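Poduma Carton Text Corpus: data card

Version 7, released in March

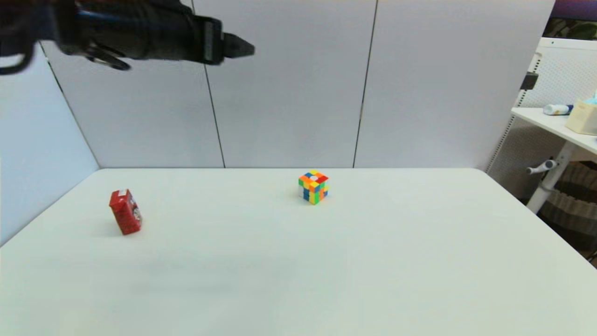

A reviewer of the previous version objected that a corpus of package text is of little use without the line breaks, and that joining every panel into a single string had made the ingredient statements impossible to align with the printed originals. The objection was accepted. Version 7 restores line breaks in all records and adds a field for panel order.

Summary

Poduma is a collection of transcribed text from food and drink cartons. It holds 3,000 records, one per package. Each record contains the full printed text of the package as typed by a transcriber, divided into panels. The corpus is text only. It is intended for work on short commercial language: ingredient lists, storage instructions, opening instructions, allergen statements and marketing copy.

The corpus is maintained by Rendance. Transcription was done by Momusent under contract. The annotation scheme for allergen statements is taken from the older Dabbas set and has been changed only where noted.

Contents

records.tsv: one row per panel, keyed by package ID
packages.tsv: one row per package, with category, country of sale and nominal volume or weight
allergens.tsv: character spans for allergen mentions, with normalized labels
splits/: lists of package IDs for training, development and test
CHANGES: differences between versions
LICENSE: terms of use

All files are UTF-8 with Unix line endings. Fields are separated by tabs. A line break within a panel is written as a backslash followed by the letter n, and a literal backslash is doubled. Quoting is not used. Spreadsheet programs that guess at quoting will damage rows that contain inch marks, and the files should be read with quoting turned off.

Fields in records.tsv

package_id: a string of 7 characters, stable across versions
panel: front, back, left, right, top, bottom or unknown
panel_order: integer, starting at 1, giving the order in which panels were transcribed
lang: language code for the main language of the panel
text: the transcription
flag: empty, or one of the codes listed under Quality

Panels in two languages are kept as one row with the lang field set to mul. Earlier versions split these rows. The split was unreliable where the two languages shared a single ingredient list with slashes between terms, and it has been dropped.

Transcription rules

Text is typed as printed, including spelling errors and inconsistent capitals. Hyphens at the end of a line are kept. Superscripts are typed on the baseline. Nutrition tables are typed row by row, with a vertical bar between cells. Barcode digits, lot codes and best-before dates are replaced by the tokens BARCODE, LOT and DATE. Telephone numbers and email addresses are replaced by CONTACT. Text inside a logo is transcribed only if it is also the product name. Recycling marks are skipped unless they contain words.

Quality

Two transcribers worked independently on 1,000 of the packages, and the differences were settled by a third. The remaining packages were typed once and checked once. Rows with unresolved problems carry a flag:

F1: text partly illegible on the package
F2: panel order uncertain
F3: language uncertain
F4: text hidden by a seam, fold or sticker

Rows flagged F1 contain the token GAP at each illegible point. The length of the missing text is not recorded.

Splits

Packages are assigned to splits by product line, so that flavors of the same drink never appear on both sides. The test list has not changed since version 5. Results on versions 5 and 6 are still not comparable with results on version 7, as the restored line breaks alter every text field.

Known limitations

There are 13 product categories, and they are uneven. Juice and milk dominate; soup and broth are thinly covered. Small cartons tend to have abbreviated ingredient lists, and models trained mostly on them expand abbreviations poorly. Marketing text is repeated nearly word for word within a product line. Deduplicate before computing any frequency statistics.

The allergen labels follow the wording on the package and say nothing about what the product contains. Do not use them to give dietary advice.

License and corrections

The annotations may be used for research and teaching with attribution. Rights in the printed text remain with the producers. Corrections should cite the package ID, the panel and the version number. Accepted corrections are listed in CHANGES and applied at the next release.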